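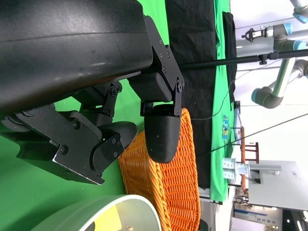
Workroom Assistant, Basket and Table Linen Hire (part time)

Reading time: 7 min

Search jobs, towns, keywords

Skyrme hires out baskets, bowls, table covers and cloth runners for weddings, school fairs, market stalls and office lunches. Everything we send out comes back to the same workroom, where it is checked, cleaned, mended if it can be mended, and put away for the next booking. We are looking for one person to join the workroom team on a permanent part-time contract.

The job is mostly sorting, checking and packing. It is steady work and most of it is done standing at a table. You do not need to have worked in hire or events before. You do need to be careful with your hands and willing to do the same task many times over without letting it slip.

What you will be doing

Returned orders arrive in crates. Your first task each shift is to unpack a crate onto one of the worktables, compare what came back with the order sheet, and mark anything missing. Customers often put odd things in with our stock, such as place cards, ribbon, hair clips and pieces of fruit. Those go in a tray with the order number on it and we hold them for two weeks.

After that, each item goes one of four ways: ready to shelve, to be cleaned, to be mended, or finished. You will make that decision yourself for most items. If you can't tell, put it on the mending shelf with a note.

Woven baskets take up more time than anything else. We have baskets in a range of sizes and colors, and the rims are where they wear. You will run a finger around the whole rim of each basket, feel for strands that have lifted, and look at the base and the place where the sides meet it. A lifted strand can usually be tucked back. A broken one goes to mending. Baskets are brushed out and wiped with a cloth that has been wrung out hard. They are never soaked. Dyed baskets are dried on the rack away from the window, with space between them.

Cloths and runners are shaken out, checked on both sides for wax, wine and pen, and sorted by color before they go to the laundry. Black cloths are checked again when they come back, since lint shows on them more than on anything else we own. Long runners are folded in half, then in half again, and then rolled. Please don't fold them into squares. A square fold leaves a crease down the middle of the table that no customer can get out on the day.

Bowls and other round containers are washed by hand, dried, and stacked with a paper sheet between each one.

Packing outgoing orders is the second half of the job. You will work from a printed sheet, collect the stock from the shelves, lay it all out on the table, check it against the sheet, and pack it. A second person checks it again before the lid goes on. Heavy things go in at the bottom. Baskets of the same shape may be nested, with no more than 3 in a stack, and a cloth goes between them to protect the rims. Every crate gets a label on the short side and a return checklist under the lid.

You will also help with the yearly stock count. Last year's count came to 2,982 items. It takes place over several days in October, after the outdoor season, and everyone in the workroom takes part. We can't approve vacation for those days.

The workroom

The workroom is on the ground floor with a loading door at the back. There are three worktables at standing height, a sink area, open shelving and a separate drying room. There are stools if you want one for mending. We keep the radio on at a low volume and whoever opens up picks the station.

It gets cool near the loading door in winter. Most people wear a fleece. We provide aprons and gloves. The gloves are optional for everything except washing, and many of us take them off for the baskets because it is easier to feel a lifted strand with bare fingers.

Some of our baskets are stored on high shelves and you will need to use a step stool. Full crates can be heavy. We use a cart to move them and ask that two people lift any crate marked with red tape. If you have a condition that limits lifting or standing, tell us and we will talk about how the tasks could be divided. One of our current staff does no lifting at all.

Who you will work with

You will report to Heledd Foulkes, the workroom manager. She sets the order sheets out the evening before and does most of the second checks. Four other people work in the room on different days. Drivers come in to load and unload and will expect the crates to be by the door when they get there.

We share the building with Prudow, a picture framing business. The break room, the restrooms and the parking lot are used by both.

Hours and pay

The position is three shifts a week, 8:30 a.m. to 2:30 p.m., with a paid half-hour break. In the busy season, from late spring to the end of summer, we may ask you to take an extra shift. You can say no. Weekend work is rare, and when it does come up it is paid at a higher rate.

Pay is hourly and is reviewed every year. The current rate is given in the application packet. New staff are paid the full rate from the first day. You will get paid vacation and sick leave in proportion to your hours. Staff may borrow stock free of charge for their own family events if it isn't booked.

There is a trial period of three months. During the first two weeks you will work beside someone at all times, starting with unpacking, then cloths, then baskets. Packing comes last. Mending is taught later, and only to those who want to learn it.

What we are looking for

You should be able to:

- read a printed order sheet and follow it exactly
- count and record stock without rushing
- handle woven and washed items with care, including late in a shift
- be on your feet for most of six hours, unless we have agreed otherwise
- get to the workroom by 8:30 a.m.
- tell us when you have made a mistake, so that it can be put right before the crate leaves

It would help if you have done any of the following, but none of it is required: laundry work, stockroom or warehouse work, sewing, basket making or chair caning, or packing fragile goods. We use a stock program called Mitik to check items in and out. It runs on a tablet and can be learned in an afternoon.

You do not need a driver's license for this job. The number 40 bus stops at the end of the road, and there is a covered bike rack beside the loading door.

How to apply

Ask for an application packet at the front counter, or write to us at the workroom address and we will mail you one. The form is two pages. Please do not send a long resume. We would prefer that you answer the questions on the form in your own words, including the one that asks about a job where you had to be careful with other people's things. It doesn't have to be a paid job.

Applications must reach us by Tuesday, June 30, 2026. We will reply to everyone who applies.

If we invite you to meet us, the visit will last about an hour. It includes a short talk with Heledd, a look around the workroom, and a practical task. For the task, you will be given a small mixed order and asked to sort it and pack it from a sheet. You can ask as many questions as you like while you do it. Your time will be paid, and we will cover your bus fare.

Please let us know in advance if you need anything for the visit, such as a seat, large print or a quieter time of day. Late morning is the quietest.

If you applied to us before and were not chosen, you are welcome to apply again.

3 comments

marnie_t
Is there any chance of doing this as two longer shifts? I care for my mother on three weekdays and could do the other two.

Workroom at Skyrme
Hi Marnie, the drivers' schedule makes longer shifts difficult, but please put it on the form. One of the current team may be willing to change days.

Old Zarkeck hand
I did returns at Zarkeck before they closed and a lot of this sounds familiar. Do you use cane or paper cord for rim repairs? Also the bus does not stop at your end of the road on Sundays, you have to walk from the library.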